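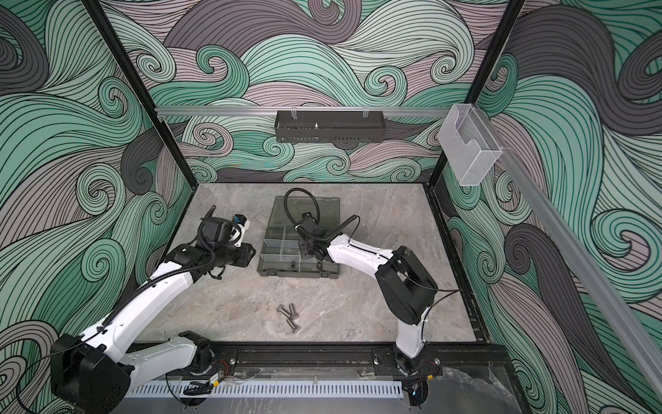 Wandflächen mit Wellenmuster, davor eine Aluminiumschiene mit schwarzem Lochkorb.

Test: Jitudlow, Karteneditor für Wedano
14.05.2026, von Temitope Ajayi

Wedano hatte lange nur den Editor, der beim Spiel mitgeliefert wird. Wer damit schon einmal eine Arena gebaut hat, kennt die Probleme: Das Raster springt beim Zoomen, Texturen lassen sich nur einzeln zuweisen, und die Wegpunkte für die Bots muss man komplett von Hand setzen. Jitudlow ist ein eigenständiges Programm, das dieselben Kartendateien liest und schreibt. Ich habe damit zwei Karten neu gebaut und eine alte überarbeitet. Getestet habe ich die Windows-Version, die Linux-Version habe ich nur kurz gestartet.

Installation und erster Start

Das Archiv wird entpackt, einen Installer gibt es nicht. Beim ersten Start fragt Jitudlow nach dem Spielordner und liest dann alle Texturpakete und Modelle ein. Wer viele Zusatzpakete hat, wartet hier eine Weile. Danach liegt ein Index auf der Platte und das Programm öffnet sich zügig. Kommt ein neues Paket dazu, muss der Index über das Menü neu angelegt werden. Einen Hinweis darauf bekommt man nicht, die Texturen fehlen einfach in der Liste.

Die Oberfläche gibt es auf Englisch und Deutsch. Die deutsche Übersetzung ist brauchbar, aber unvollständig. Im Dialog für Bewegungspfade steht alles noch auf Englisch, und "Brush" heißt mal Brush, mal Pinsel und einmal Block.

Bauen

Gebaut wird wie gewohnt mit Blöcken, die man addiert oder abzieht. Neu ist, dass die Reihenfolge der Blöcke als Liste am rechten Rand sichtbar ist und sich verschieben lässt. Im mitgelieferten Editor musste man einen falsch einsortierten Block löschen und neu anlegen. Bei meiner alten Karte "Nishimura", einem Hafen mit zwei Basen und einer Werft dazwischen, habe ich so die Löcher unter der Kaimauer gefunden, durch die Spieler seit der ersten Fassung gefallen sind.

Das Raster bleibt beim Zoomen stehen. Ecken rasten sauber ein, auch bei gedrehten Blöcken. Rampen und Treppen haben eigene Werkzeuge mit einstellbarer Stufenhöhe. Bögen kann Jitudlow auch, allerdings werden sie bei kleinem Radius unsauber und erzeugen Flächen, die der Kompilierer hinterher bemängelt. Ich baue Bögen deshalb weiterhin im alten Editor und importiere sie.

Gelände ist die schwache Seite. Es gibt einen Pinsel zum Anheben und Absenken und einen zum Glätten, mehr nicht. Für einen Hügel reicht das. Für eine richtige Berglandschaft nimmt man besser ein anderes Programm und lädt eine Höhenkarte, was immerhin ohne Umwege funktioniert.

Texturen und Licht

Texturen lassen sich jetzt auf mehrere Flächen zugleich legen und über Kanten hinweg ausrichten. Das spart viel Zeit. Die Suche arbeitet nach Dateinamen und nach Schlagwörtern, die man selbst vergeben kann. Die Schlagwörter werden lokal gespeichert und wandern nicht mit der Karte mit, wenn man sie jemandem weitergibt.

Die Lichtvorschau läuft in Echtzeit und kommt dem Ergebnis im Spiel nahe. Abweichungen habe ich bei farbigem Licht auf Wasserflächen gesehen, dort ist es im Spiel deutlich dunkler. Bei meiner Testkarte mit knapp 300 Lichtquellen wurde die Vorschau zäh. Man kann sie pro Raum abschalten, dann geht es wieder.

Wegpunkte

Für viele dürfte das der Hauptgrund sein, sich Jitudlow anzusehen. Das Programm verteilt die Wegpunkte selbst und verbindet sie. Auf ebenen Böden stimmt das Netz fast immer. Aufzüge erkennt es ebenfalls, Sprungfelder nur dann, wenn das Ziel im selben Raum liegt. Teleporter muss man von Hand verbinden.

Bei der Hafenkarte blieben die Bots nach dem automatischen Durchlauf an drei Stellen hängen: an beiden Werfttoren und auf der Leiter zum Kran. Nach dem Verschieben von ein paar Punkten liefen sie die Flagge auch über die obere Route, was sie früher nie getan haben. Ngozi Adeleke hat die Karte auf ihrem Server mit 21 Plätzen laufen lassen, je zur Hälfte mit Bots gefüllt, und von dort kamen keine Beschwerden über steckengebliebene Gegner mehr. Über die Musik schon, aber die ist von mir.

Abstürze und Sicherung

In der ganzen Zeit ist mir das Programm fünfmal abgestürzt, jedes Mal beim Rückgängigmachen einer größeren Abzugsoperation. Die automatische Sicherung hat in allen Fällen gegriffen. Sie überschreibt aber immer dieselbe Datei. Wer ältere Stände behalten will, muss selbst Kopien anlegen. Muthu Devadiga, der den Editor entwickelt, schreibt im Forum, dass nummerierte Sicherungen geplant sind. Einen Termin nennt er nicht.

Karten, die in Jitudlow gespeichert wurden, lassen sich im alten Editor öffnen. Die Gruppennamen gehen dabei verloren, die Geometrie bleibt erhalten. Adoración Bravo hat mir ihre Karte "Jinis" zum Gegenprüfen geschickt, ein enges Duell-Level mit vielen Schrägen. Auch da kam nach dem Hin und Her alles heil an, bis auf eine Tür, die plötzlich in die falsche Richtung aufging.

Dokumentation

Das Handbuch ist eine einzige lange Textdatei, gut geschrieben, aber ohne Inhaltsverzeichnis. Ergänzend gibt es eine Videoreihe von Folasade Ojo, die den Bau einer kleinen Flaggenkarte von Anfang bis zum fertigen Paket zeigt. Die Folge über Zonen und Portale sollte man vor der ersten größeren Karte sehen. Im Handbuch wird das Thema mit einem Absatz abgehandelt.

Wertung

Gut: Blockliste, stabiles Raster, Texturen über mehrere Flächen, automatische Wegpunkte, saubere Kompatibilität zum alten Format.

Weniger gut: Geländewerkzeuge, Bögen mit kleinem Radius, nur eine Sicherungsdatei, lückenhafte Übersetzung.

Jitudlow ist kostenlos. Für neue Karten benutze ich den mitgelieferten Editor nur noch für Bögen und zum abschließenden Kompilieren. Wer gerade mitten in einem großen Projekt steckt, sollte vor dem Umstieg eine Kopie öffnen und zuerst die Türen und Aufzüge durchprobieren.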